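Gresero serving trays, the round and the rectangular

I own two black trays now. Six months ago I owned none and carried everything to the table in my arms like firewood, and my wrists have opinions about which system they prefer.

Both trays are by Gresero and came as a set. The round one is the big one. It has a slightly raised rim, enough to stop a plate that has started to wander, though I wouldn't trust it with a plate that has made up its mind. Three of our everyday plates fit on it in a sort of triangle, with little room left in the middle for the salt, a lemon, or whatever else you remember on your way out of the kitchen. A fourth plate has to ride on top of the others, and then you are just stacking dishes on a tray, which I could do before I had a tray.

The surface goes from matte to a bit shiny depending on how the light from the window hits it. Pale plates look very good on it. Ours are pale blue and mint green, bought at the Pikora clearance sale for reasons that had everything to do with price, and on this tray they look like somebody chose them.

The rectangular one has rounded corners and a proper gloss. Gresero's leaflet calls this "mirror depth." What it reflects, in my house, is thumbprints. I wiped it before dinner, carried it 11 steps, and set it down with a full set of smudges on it, every one of them mine. A damp cloth takes them off and a dry cloth after that keeps the streaks away. Then you pick it up to put it back on the shelf – well, you see the problem.

It is a good shape, though. It goes lengthwise on a narrow table without elbowing anyone, and it fits in the gap beside our fridge, where the round one will never go. The round one lives on top of the cabinets and comes down with some ceremony.

My neighbor Yoga Harahap has the older Nosero pair, which cost him 18 dollars at a yard sale, and he likes to mention this. His have handles. I miss handles more than I expected to, mostly in doorways.

Would I buy the set again? The round one, yes, and I'd pay full price without much grumbling. The rectangular one I'd want in the same finish as its brother, or sold with a pair of gloves.

Both look right on a brown wood table, and that is where they spend most of their time, the rectangle on the left and the round one next to it with the plates.
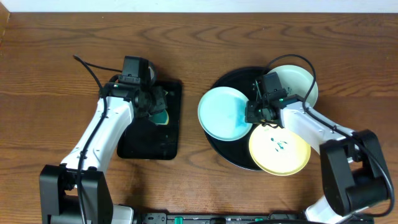 Cleaning and storage

Hand wash, mild soap, soft cloth. The leaflet says no dishwasher and the round one wouldn't fit in mine anyway. Put a dish towel between the two if you stack them, glossy side up, and don't slide one out from under the other.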